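October 15, 2020
Bread ring, second go at the Noiphan dough. Test kitchen, Grurkwood side.

Dough mixed first thing, before the delivery came. Flour was the Skalley strong white, new sack, the old one is down to dust and should go out with the trash. 1,000 g flour for the batch, split into 2 rings. Water held back a little at the start then all of it went in anyway. Dough slack but fine after the second fold. Windowpane OK, not great.

Butter — softened on the shelf over the oven, too soft by the time I wanted it. Next time leave it on the bench. It smeared in patches and I had to scrape down the bowl over and over. Pichit says use it cold and beat it flat with the pin. Will try.

Shaping. Rolled out, cut lengthwise, twisted, ends pinched together. First ring I pinched dry and it opened up on the tray, so re-did it with a wet finger. Second one held. Hole wants to be bigger than looks right at this stage, it closes up so much in the proof. Used an oiled cutter in the middle for the first ten minutes then pulled it out. Helped some I think.

Proof: longer than the sheet says. Room was cold, somebody had the back door propped open. Poke test slow at the end, in they went. Oven on the Skurkden setting we wrote on the tape, turned the tray once halfway. Top rack colors too fast so stay on the middle one.

Out, rested on the rack, then ring 2 over to the table with the green cloth.
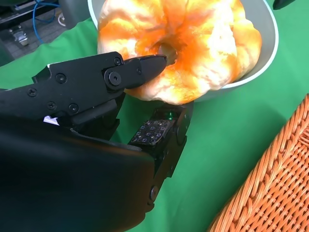 Daranee Klinhom
Recipe development, bread and pastry

Ring in the white bowl. Big puffy thing, lobes hang over the rim, so the bowl is too small for serving and we need the wide ones if this goes on the menu card. Color is uneven: orange and golden yellow in swirls round the hole, pale cream to white elsewhere. I like the swirls. I dont like how pale the rest is. More egg wash on the outside, and go right down the sides with the brush this time. Maybe a few minutes more at the end too, but change one thing at a time.

Hole still there at least. Last batch it shut completely and we had a bun.

Ring 1 went to Pichit for cutting. His notes, copied off the back of the order pad: crumb soft, tight near the seam, a bit salty. Salt is probly me, I weighed it on the small scale and that scale drifts. Check against the big one before anything else.

To do
— new batteries for small scale
— wider bowls, ask upstairs
— cold butter version
— wrap half a ring, leave it 24 hours, taste again
— write the proof time on the sheet in PEN
— holiday version for December, orange peel? ask Pichit

Starter fed, lid on loose. Bench wiped. Cutter is still soaking in the left sink, dont toss it.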